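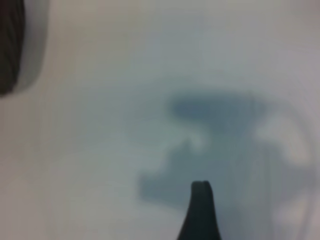 Somebody at the Parkdale session last spring put it to me that I was being unfair, that a machine which can wipe a counter today will be loading the dishwasher by the time I finish complaining about it. I wrote that down because I hear it in some form every time I give this talk. I want to start there and come back to it at the end.

(Wait for the room to settle. Leave slide up.)

SLIDE 1. What a gripper sees

Pale surface, dark finger, big soft shadow. Give them a few seconds with it. Ask the room what the surface is. Let people guess. Countertop, table, sheet of paper, refrigerator door. I can't tell them from the picture, and I say so.

Point to make: we judge these machines from the far side of the room, in a nicely lit video with music. The view from the wrist is a different thing. Here it's out of focus, there are no edges of the surface in it, and the strongest pattern on that surface is the shadow of the arm and the gripper. If you had to put a glass down using only this, you would want to put your other hand out and feel for it. Most machines don't have another hand.

Don't oversell. One view is one view. A system may have other cameras and may have sensors that tell it how hard it's pressing. Somebody will raise this if I don't.

SLIDE 2. The three questions (text only)

When anyone shows you a machine doing a chore, ask:

Who set the table? Meaning, who put the objects where they were before it started.

How many tries? The clip you were sent is the one that got sent.

What happens after? The cloth has to be rinsed. The bin has to be emptied. A chore has a front end and a back end, and demos tend to live in the middle.

Say slowly. People write these down.

SLIDE 3. Wiping a surface

Take the plainest chore there is. A flat surface, a cloth, some crumbs.

List what a twelve-year-old does without being told. Moves the salt. Lifts the mail and wipes under it. Notices the sticky spot and goes back over it. Catches the crumbs in a cupped hand at the edge. Doesn't wipe the laptop.

Now what I watched the Uvetti kitchen unit do. It wiped. It wiped quite well, in even strokes. It went around the salt, so there was a ring of crumbs where the salt had been standing. At the edge it pushed everything onto the floor. The person running the booth had a dustpan under the table, and I'd say that dustpan was the most useful thing I saw all day.

(Pause. If they laugh, fine. Move on.)

Be fair to Uvetti here. They told me straight out that it was a research unit and that they don't sell it for homes. The brochure next to it was less careful, but the brochure was written by someone else.

SLIDE 4. White on white

Go back to the first picture if the clicker allows. If it doesn't, just refer to it.

Shiny, pale and plain surfaces are what kitchens are made of. They are also hard to read with a camera, because there is so little on them to lock onto. And the machine brings its own trouble along. Wherever it reaches, it can throw shade on the spot it's reaching for. People do this too, of course. We tilt our heads or shift our weight and never think about it.

Somebody will say "just add a light." Lights help. They also move the shadow and put a glare spot on anything glossy. Stilo went through this on their packing line and ended up building a hood over the station. It works. Nobody is going to build a hood over my sink.

SLIDE 5. Where it does work

Slow down for this one. I don't want to come across as the crank who hates machines. I own a dishwasher and would fight anyone who came to take it.

Çınar runs a small shop that makes hinges and drawer hardware. They have an arm that moves blanks from a tray to a press. The tray is always the same tray. The blanks are always facing the same way because the tray won't hold them any other way. In February the arm moved 3515 blanks, and the shop log shows it needed a person on 2 occasions, one of them a jammed tray.

That's a good result and I'd sign off on it. Look at what made it possible, though. The shop cut the trays to fit. They bolted the arm down and painted a line on the floor. The job got smaller and tidier until the machine could do it.

Ask the shop owners in the room: would you do that much work to your shop? For some of you the answer is yes, and you should. Get quotes.

Then ask the rest: would you do that to your kitchen? Every mug the same mug, always in the same spot, handle to the right?

SLIDE 6. What it costs to be the helper

The part that gets left out of the price. Someone has to clear the area, start it, keep half an eye on it, pick up what it drops and clean the gripper. At Parkdale we tried having a machine fold hand towels for a back room. Each towel had to be laid flat for it first. If you have ever laid a towel flat you know that you are two moves away from a folded towel.

We kept at it for 3 weeks, which was too long. The staff were polite about it. By the second week they were folding the towels and then standing next to the machine until the timer ran out.

(Check the clock. If past half, skip slide 7 and go to questions.)

SLIDE 7. What would change my mind

I get asked this and I ought to have an answer ready. So:

A stranger's kitchen, picked the same morning. Nobody from the company touches anything before the start. The machine clears the counter, wipes it, deals with the crumbs and puts back what it moved. A full hour of video with no cuts, and the failures left in. Then a different kitchen the next day.

It doesn't have to be fast. I'd happily let it take all afternoon while I'm out. It does have to be something I can walk away from, and so far I haven't seen one that I would leave alone with a wine glass.

If anyone here has seen it, please come and find me. I mean that. I'd rather be wrong and have a clean counter.

SLIDE 8. Back to the opening remark

So was I unfair? The remark was that wiping today means loading the dishwasher soon. My trouble is with the "soon." Wiping is one flat thing. A dishwasher is a wet, crowded box with forks in it, where every plate hides the one behind it and the top rack sticks. Being good at the first doesn't tell you much about the second.

I've changed one word in this talk since that session. The title used to say "can't." Now it says "can't yet." I'm still not sure the "yet" has earned its place, and I go back and forth on it when I'm printing the handouts.

Questions. Repeat each one into the mic, the back row couldn't hear last time. If someone asks about robot vacuums: yes, I have one, it's fine, I pick up the socks first. If someone asks which company to buy stock in, say no and take the next hand.

Handouts are on the chair by the door. Collect the clicker before leaving.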